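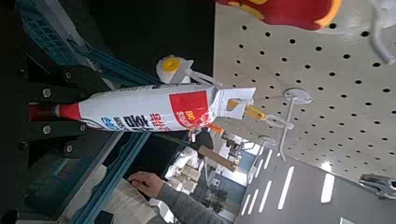 Tirar produto do gancho: teleoperação ou levar a garra na mão?

Fórum Riltville > Manipulação > Demonstrações

parafuso_torto
30 de junho, segunda-feira
Estou montando a tarefa do painel perfurado: pegar o tubo de selante pela etiqueta de papelão, tirar do gancho laranja e entregar. Tenho 45 demonstrações por teleoperação e o robô aprendeu, com muita convicção, a empurrar o tubo contra o painel. Alguém faz isso segurando a garra direto? Vale recomeçar?

Cường Ông
Vale. Por controle remoto você não sente o furo da etiqueta prendendo na haste, aí puxa reto e entorta o papelão. Com a garra na mão, o pulso faz sozinho aquela subidinha antes de puxar. Com 16 demonstrações boas eu já vi diferença.

mariadagarra
Discordo do Cường, como manda a tradição. Na mão todo mundo faz movimento que o braço depois não alcança. Fica lindo no vídeo e o planejador chora. Fico com a teleoperação, só que devagar.

Cường Ông
Devagar quanto? Da última vez que você disse "devagar" eu fui almoçar.

mariadagarra
E voltou a tempo de ver funcionar.

Audrey-Anne Bouchard
Uma coisa que ninguém comentou: na imagem da câmera do pulso aparece a mão de uma pessoa, de manga cinza, logo embaixo do tubo. Se isso se repete em muitas demonstrações, o modelo pode aprender que o tubo só sai do gancho quando tem uma mão por perto. Passei um mês na Kastance caçando um defeito que era o cotovelo de um colega.

parafuso_torto
Justo. Vou separar os episódios com mão. E o fundo, com caixa, planta e luz de teto, atrapalha?

Audrey-Anne Bouchard
O fundo eu deixaria, loja tem fundo. Varia a altura do gancho e o produto vizinho.

wulby_fan
No Wulby a gente gravou uns 700 episódios e metade era o operador errando o mesmo gancho. O robô hoje erra igualzinho, com o mesmo sotaque.

mariadagarra
Isso é imitação bem-sucedida, pode publicar.

parafuso_torto
Decidi: 16 na mão, 16 por controle remoto, mesmo tubo, e comparo. Posto o resultado em julho.

Cường Ông
Aposto um café na mão.

mariadagarra
Aceito. Sem açúcar.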